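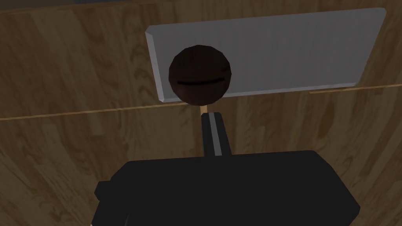
Caring for an oiled table through the dry months

Many of our readers bought a wooden table in the last few years, and many of them write to us in winter with the same worry. The surface looks tired, there is a gray area near the place where people sit most, and the line between two boards seems wider than before. I would like to answer these letters together in one item, because the answer is nearly the same for everybody.

First, the gap. Wood takes water from the air and gives it back. When the heating is on for many weeks, the air in the room becomes dry and the boards become a little narrower. They move across the grain and almost not at all along it, so you see the change at the seams and never at the ends of the boards. In May the gap is usually closed again without any help. Please do not fill it in January with hard filler. When the boards grow again in spring they have no place to go, and then the filler is pushed up as a small ridge, or in a bad case the board bends. I did this myself with my first table, and I had to scrape the filler out with a bent nail during two evenings.

If the gap collects crumbs and this disturbs you, use a soft brush, or the thin edge of a piece of cardboard. A vacuum cleaner with the brush end is also fine. A knife is not fine. It makes a bright scratch on the edge of the board, and the scratch takes more oil than the rest and later becomes a dark line.

How to know which finish you have

Before you put anything on the table, find out what is already there. A table with lacquer doesn't need oil and can't use it. The oil will lie on top, stay sticky, and catch dust until you wash it off again with a lot of bad words.

Put one drop of water in a place that is not seen much, for example near a leg. Wait for 10 minutes and wipe it. If the wood under the drop is darker, the finish is oil or wax and it is getting thin. If there is no change at all, you have lacquer, or you have oil in very good condition. In this second case scratch gently with your fingernail. Wax comes off as a little white dust under the nail. Lacquer gives nothing.

If the table was bought used and the seller told you "it is natural, nothing on it," please make the test in any case. Sellers often do not know. A lady from our Sunday repair table brought a side table which was sold to her as raw wood, and it had lacquer on the top and wax on the legs. Someone had started a renovation and lost interest.

Cleaning

For an oiled table, daily cleaning is a cloth which is damp, and then a cloth which is dry. The second cloth is more important than the first. Water that stays along a seam goes down between the boards, where there is usually no oil, and from there it makes the dark edges that you can't remove without sanding.

Dish soap is too strong if you use it every day, since it takes the oil out together with the dirt. The soap made for oiled floors is better. We sell Dania soap flakes in the shop, and they are good, but I should also say that any plain soap flakes from a hardware store will do the same work. Dissolve one spoon in a bowl of warm water. Wash the whole top, also the parts that look clean, because if you wash only one spot it will become a lighter spot and you will see it every morning with your coffee. Wipe along the grain. Let it dry until the next day.

Please be careful with the sponges that have a green side. They are sandpaper, in effect. The same is true for the white "magic" sponges, which feel soft and are still abrasive.

White rings, dark rings, and the pot

A white ring is water or heat which has stayed in the upper part of the finish. On oiled wood it often goes away if you rub a little oil over it with a soft cloth and leave it during the night. If it is still there, rub very lightly with a fine gray pad, always along the grain, and then oil again.

A dark ring is another matter. Usually it comes from iron and water together: a wet cast-iron pot, a can, a flower pot with a wire around it. Oak is very sensitive to this, pine much less. The color is in the wood itself. Oxalic acid can take it away, but it is a poison and it needs gloves, glasses, an open window, and very good rinsing afterward. If you have small children or you never worked with it, bring the table to somebody who has. Or leave the ring. My own kitchen table has a dark half-moon from an iron pan and I have lived with it peacefully.

Burn marks can be sanded if they are not deep. After sanding, the place will be lighter than its neighbors for some months. Sunlight and oil will bring it back.

Oiling, slowly

This is where most mistakes are made, and nearly all of them come from using too much oil.

Choose a day when you do not need the table until the next evening. The room should be warm and a window should be open a little. Clean the top with soap and let it dry completely. If the surface feels rough under the hand, sand it by hand with fine paper, grit 240, and follow the direction of the grain also around the knots, where it turns. Knots are harder than the wood beside them. If you press strongly there, the soft wood goes away and the knot stays as a little hill. Take the dust off with a cloth.

Put the oil on thinly with a cotton cloth. For a table for six people you need less than a coffee cup. Wait for a quarter of an hour and look at the surface from the side, against the window. Some areas will be dull because they drank everything, and you may give those a bit more. The areas that are shiny have enough. After this, wipe off all the oil that remains on the surface. I write "all" and I mean it. The top should feel almost dry to the hand. What you leave on top does not protect anything, it becomes a sticky skin.

The underside should receive oil too, at least one time in the life of the table. When only the top is sealed, the bottom takes and gives water faster, and the boards begin to cup.

Now a warning, and please read it even if you read nothing else. Cloths with linseed oil can catch fire by themselves when they lie crumpled in a bin. Spread them flat outside to dry, one by one, or put them in a metal can filled with water and close the lid. Do this immediately, before you admire the table.

How often? A kitchen table with daily use needs oil two times in a year. A desk, one time. A table in a guest room can wait until the water drop test tells you something.

Humidity in the room

The best thing for the wood costs very little. Keep the table at least one arm away from the radiator, and don't let a strong lamp or afternoon sun fall on one end only. A simple hygrometer will show you if the air is too dry. Between 40 and 60 percent is comfortable for furniture and also for people. A bowl of water on the radiator helps less than we were told as children, but drying the laundry in the room helps quite well.

If you use a tablecloth or mats, move them from time to time. Wood changes color in the light, and a mat which lies in one place from autumn to spring leaves its shape behind.

News from the workshop

The Skidik trestle legs are in the store again after a long pause. The new ones have a wider foot, and the old screws do not fit them, so please do not order only the screws.

Hard-wax oil from Kwofie is now available in the small can. We had many requests for it, as the large can usually dries out in the cellar before the second use. It can be used over old oil but not over old wax.

The Skusness dining table in ash stays at 1,595 until the present stock is sold. The short version is 923. Both are delivered without finish on request, which gives you the possibility to choose the oil yourself, and both need 3 thin coats before the first dinner.

The repair table is open on Sunday from two in the afternoon. Bring the piece if it fits through the door, and if it does not, bring a drawer or a loose leaf from it so that we can look at the finish. Questions by mail are also welcome, and we answer them in the order they arrive.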